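4.2 Wear in shared storage bins

What surprised us most at Norville was how much a bin can tell you about its working life! Of the 549 bins surveyed, those from the Nellent site had scuffing mainly on the floor, while rust turned up more often on the walls.
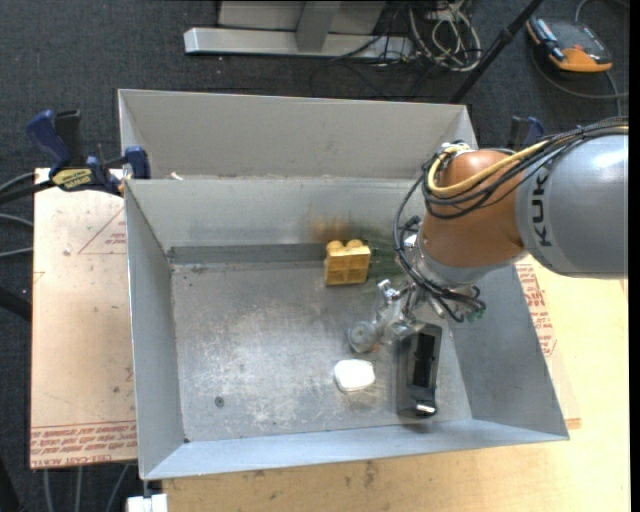 Figure 4. Sheet-metal bins with sloping walls; the floor of the nearer one is scuffed and scratched.

Staff at Givside had long suspected that damp storage mattered more than age, and our May interviews support them (see also Naciri's notes on Nasr).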